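Caps and Lids: The Girer Street Sorting Table

Gallery, page 2. Added 13th December

We collect plastic bottle caps and lids at the Girer Street hall and sort them on the long tables before they go out in tubs. The drop box by the side door has been there since July. What comes out of it is mostly drink caps, then milk, then everything from the bathroom and laundry. This page is about the last group, the caps off bottles and tubes, because they take the longest to sort and we get the most questions about them.

A full tub holds up to 1,000 drink caps, but only 600 of the bathroom kind. They are bulkier and don't nest. At the last sort we filled one tub of whites and had 157 left over, which have gone into a bag for next time.

White caps come off bottles of every colour, so the colour of the bottle is no help in deciding where the cap goes. Sort by the cap. A white cap from a green bottle goes in with the whites, and the bottle goes in your own recycling bin at home. We don't take bottles or tubes at the hall. 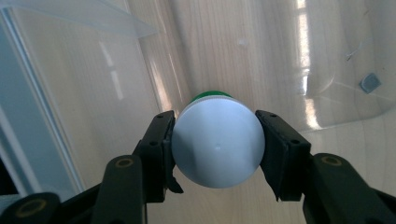 Ridged edges are fine and so are smooth ones. Some caps have a small dimple in the middle of the top where the plastic went into the mould. It makes no difference to the sorting. Look inside for a number in a triangle if you aren't sure of the plastic, and if there isn't one, put the cap in the grey tray and someone will check it later.

Flip-tops are kept apart from screw caps. The hinge is often the same plastic as the rest but the little seal inside may not be. Pull the seal out with a fingernail or a butter knife before it goes in the tub.

Pump tops can't be taken. They have a metal spring in them. The same goes for trigger sprays and anything with a foil liner stuck down hard.

Please rinse caps at home. Toothpaste and hair conditioner dry on the inside of the thread and are slow to get off afterwards. Ten minutes in warm water is enough for most of them. Leave them on a tea towel overnight and bring them in a paper bag or an ice cream container with your name on it if you want it back.

The Plokorska tubs are for whites and naturals, and the deeper Ullik tubs are for colours. Both are stacked under the stage. If the lids don't close, start another tub.

Sorting runs for 45 minutes before the Villalobos Room is needed for dancing. Tables are wiped and folded at the end, and the trolley goes back behind the kitchen door.

Page 1: Drink and milk caps
Page 3: Jar lids and tins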